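Pupitre de vote Surno, pour soirées télé-crochet et concours entre amis
Réf. Surno 212
Fiche mise à jour le 2018-01-23

Je vends des jeux de soirée depuis un moment et je vous avoue que celui-ci, je l'ai d'abord pris pour moi. Chez nous, les soirs de finale, tout le monde se prend pour le jury (mon beau-frère surtout, qui élimine des candidats avant même qu'ils aient ouvert la bouche), et on votait jusque-là sur des bouts de papier qui finissaient sous le canapé. Avec le Surno, chacun a sa télécommande, on appuie, et le score s'affiche sur le pupitre au moment où le présentateur fait durer le suspense. C'est bête, mais qu'est-ce qu'on crie !

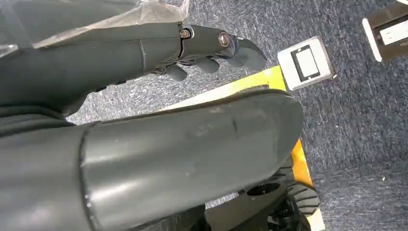

Le coffret comprend le pupitre, six télécommandes, le bloc secteur et un petit livret de règles. Les règles, je les ai trouvées un peu longues, alors commencez par le mode « Duel » : deux candidats, un vote, pas de discussion. Le mode « Jury » permet de donner une note à chaque passage et garde les totaux d'une semaine sur l'autre, pratique si vous suivez toute une saison. Il y a aussi un mode « Secret » où rien ne s'affiche avant la fin, et là je vous préviens, ça crée des tensions.

Côté portée, comptez environ 80 mètres en terrain dégagé. Dans un appartement je n'ai jamais eu de souci, même depuis la cuisine pendant la pub. La mémoire retient 600 votes, après quoi les plus anciens s'effacent.

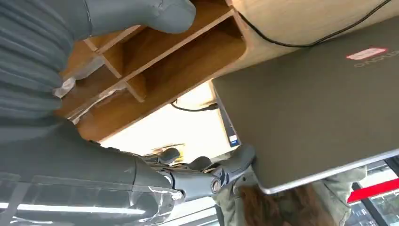
Le Surno existe en deux coloris, Clandura (un rouge rideau de théâtre, assez voyant) et Tully, le gris. On me demande souvent à quoi ressemble le gris en vrai, parce que sur un écran il tire parfois vers le bleu. C'est une teinte ardoise, mate, et si vous regardez la gaine annelée sur la photo, avec ses plis qui accrochent un peu la lumière sur le dessus, vous êtes tout près du ton. Le rouge part plus vite, moi je préfère l'autre à côté d'une télé.

Les télécommandes marchent avec des piles plates, fournies. Le pupitre se branche sur secteur uniquement, pensez à la rallonge si votre prise est derrière le meuble !
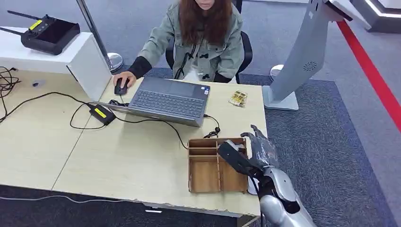 Pour les grandes tablées, il existe une extension Horgate qui ajoute d'autres télécommandes. Elle se vend à part et je n'en ai pas toujours en rayon, le prochain arrivage est annoncé pour juillet. Attention, l'extension ne fonctionne pas seule, il faut le pupitre.

Livraison en point relais ou à domicile. Si une télécommande ne répond plus, changez d'abord la pile, puis maintenez le bouton central appuyé jusqu'au bip. Toujours rien ? Écrivez-moi par le formulaire avec votre numéro de commande et je vous en renvoie une.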